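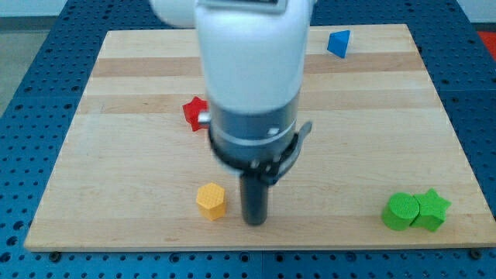 List home | Archive | Prev by thread | Next by thread | Reply

Re: [cell-users] Arm drops when the stop is released
9/16/21

> We've had the Tandex controller on our sorting cell since May and it
> has behaved. Yesterday someone hit the stop mid-pick, we cleared it,
> and the arm sank before it held. Not far, but the tool was low at the
> time and it leaned on the board hard enough to trip the force limit.
> Logs say fault 918. The manual says 918 is "see supplier". The
> supplier is Flolletti and they say see manual. Has anyone had this?

Yes, and I have the dents to prove it. Ours is the same sort of job: coloured shapes on a wooden board, pick one up, put it somewhere else, repeat until funding ends. We hover very close to the wood before each pick, so there is no room at all for a sag.

What we found, after a week of blaming the brakes, was the payload setting. Somebody had swapped the tool and left the old weight in. The arm thought it was carrying 400 grams less than it was, so each time the brakes let go it held up an imaginary tool and the real one went down. Put the right figure in, power cycle (a restart from the menu does not count, whatever the menu says) and try it again from well up.

If the weight is already right, look at the brake release delay. Ours came set to 19 ms. Skidatness, who did our refit, put it up to 80 and the last bit of twitch went away. I can't tell you whether 80 is correct. I can tell you I have stopped flinching.

Two things I'd do before anything else:

Stop clearing the fault with the tool down by the board. Jog it up first if it will let you. If it won't, get the blocks and everyone's fingers out from underneath, in whichever order you value them.

Check the tool is still straight. We didn't, and spent a day retuning the vision because every pick was off to one side by the same amount. The vision was fine. I have apologised to it.

Does yours sink on every release or only after a stop in mid-move? The Urbonaitė cell down the corridor only did it mid-move, and that one really was a brake. If yours is the same, leave it switched off until someone has had the cover off.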